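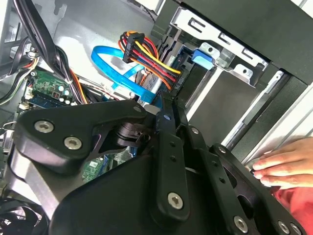
4.2 The open day at Judmont

Figure 3. View from the wrist camera during the open day, with the gripper inside the desktop case and the drive cage at upper right. The SATA power bundle (yellow, red, black and orange) and the blue data cable both pass in front of the cage.

Most of what I know about how people behave around our cable task I learned in one long, noisy day at the Judmont site, so I'm going to spend this section on it, even though the controlled trials in Section 5 are where the timing data live. The open day was on March 18, 2020. We had one bench, one arm, one desktop computer with its side panel off, and a doorway that never seemed to be empty. The counter at the door read 306 by the time we packed up (it counted me every time I went for coffee, so please don't quote it as attendance).

I should say a word on the task first. The arm is asked to reach into the case, find a SATA connector, and either seat it or pull it free. That's all. We picked it early in the Rerno project since it looks boring and is horribly hard. A connector has a right way round, the cable pushes back, and there's always something in the way. Figure 3 gives a fair idea of what the arm has to work with. The power bundle curves down toward the drives, the blue data cable loops across underneath it, and the cage itself is full of slots and punched tabs that our edge detector loves to mistake for connector openings. Then there's the gripper, which takes up most of the lower half of the view all by itself! Any planner that reads only the wrist image has to make its decisions with what's left.

Cameron Cruickshank ran the arm for the morning and I talked. After lunch we swapped, and I think the visitors got a better deal with Cameron talking. We had written a script, four minutes long, with a place for questions at the end. We dropped it after the second group. People didn't want to wait for the end, they wanted to ask about the thing they were looking at while they were looking at it, and the best questions came when the gripper was deep inside the case and nothing much was moving.

The question I heard most was "how does it know which cable?" I'd prepared an answer about color segmentation (we use it, and it's described in Section 3.1), and I gave that answer maybe too many times. A man who repaired office machines for a living heard me out and then said that he never goes by color, he follows the cable back with his finger from whichever end he can see. I wrote that down on the back of a parking ticket. It became the trace-first policy in Section 4.4, and I'm still a little embarrassed that we had gone a year without thinking of it.

The second most common question was whether they could help. I hadn't planned for this at all. We had a taped line on the floor and a stop button on each side of the bench, and the safety review for the day assumed that visitors would stay behind the tape. What the review covered less well was us. In Figure 3 there's a hand on the silver rail at the right, fingers curled against the metal, well within the wrist camera's view. Going back through the day's recordings I found hands on or near the case far more often than our protocol would lead you to expect. You lean in, you rest your fingers on the closest solid thing, and you don't notice you've done it. I had been telling groups all day that the arm works alone.

This matters for the method in two ways. A hand can steady a case, and a case that's held still is an easier case. I have no idea how much easier, so none of the attempts from the open day are counted in our results, good or bad. The other thing is that skin and clothing get into the image. Our color model was trained on an empty bench, and it had a strong opinion that anything red near the drive bay must be a wire. You can see the problem in the lower right corner of the figure, where there's a patch of red fabric next to the finger plate. For the later trials we retrained with 700 extra images that had hands, sleeves and cloth in them, and we masked the region beyond the rail.

We also learned something dull about lighting. The room had tall windows on one side, and the bare inside wall of the case is silvery and picks up everything. Every time a group shifted around the bench, the exposure shifted with them. Evander Urquhart, who built the Vincze mount, suggested locking the exposure before each reach and letting it go again on the way out. It took him ten minutes to put in, and it stayed in for every experiment after that.

What did visitors think? We had a short comment card, and I won't pretend it was a proper instrument. Plenty of cards came back with only a drawing on them. Among the written ones, the word "slow" came up again and again, and it was usually meant kindly. One person wrote that it was like watching somebody thread a needle in mittens, and I've since stolen that line for two talks. A few people asked what the gripper could feel, and the answer at that point was very little: motor current and nothing else. Those cards pushed us toward the force threshold used in Section 5, and the group at Plullisholm has since picked up the same idea for their own setup.

The complete wrist recording from the day comes to 1354 clips after we threw out the ones where the arm was parked. We use them only as a stress test for the vision side, with no success labels attached. A reader who wants to compare them with the controlled trials should keep in mind that the bench was bumped at least once in the afternoon (by me), and that we didn't recalibrate the camera until the following morning.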